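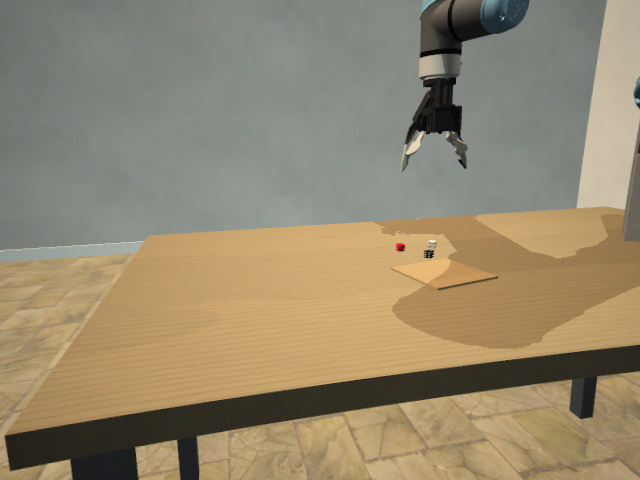 *Robot arm, wooden table, three small cubes. Computer rendering.*

**Monday, March 19, 2018**

## Live sound and recording engineer, part-time

Skenside is a small record label with a rehearsal and recording building in Greltbridge. We are hiring one engineer to record bands in the live room, mix the results for release, and run front-of-house sound at label shows. The post reports to Agata Sorrentino, studio manager.

### The work

The first project is the second album by Prindell, a four-piece with two guitars, bass, and drums. Basic tracks were recorded in February. Remaining work is vocals, a string part on two songs, and all mixing. The band wants the drums kept as played, with no replacement samples and no correction to a grid. Candidates who find that hard to live with should say so at the interview.

After that the schedule consists of:

- single and EP sessions for other acts on the label, usually two or three days each
- transfer and cleanup of 68 reels of quarter-inch tape from the Fontana archive, which we bought with the building
- front-of-house mixing for seven label shows, all within driving distance
- routine upkeep: cable repair, microphone checks, tape machine alignment

### Equipment

The control room runs a 24-channel analog console into a computer system at 24-bit, 96 kHz. Monitoring is one pair of midfields and one pair of small single-driver speakers. The live room is 700 square feet, with a wood floor and movable panels on the long wall. There is one isolation booth — it fits a singer or a guitar amp, but not a drum kit.

### Requirements

- Finished mixes on at least two released records, in any genre
- Working knowledge of microphone placement for drums and loud amplifiers
- Ability to align a two-track tape machine, or enough electronics to learn it
- A driver's license
- Files labeled so that another person can open the session and understand it

A degree is not required. Experience with string players is useful for the Prindell sessions. The Fontana tapes will need baking in some cases, and Philomena Kyei will train the new engineer on that.

### Terms

Hours are 40 per two-week period, mostly afternoons and evenings. Show days count as full working days. Pay is hourly and is stated in the reply to your first email. Outside work may be done in the studio on open days at the staff rate.

### How to apply

Send a one-page letter, a list of credits, and links to three mixes to Agata Sorrentino at the studio address. For each mix, state what you did and what someone else did. Do not send unmixed sessions.

Shortlisted candidates will be given the multitrack of one Prindell song and a paid day in the control room. Tullio Palumbo, who plays bass in the band, will sit in for the last hour and ask for changes.

Questions about the building or access go to Graziella Carbone at the front desk.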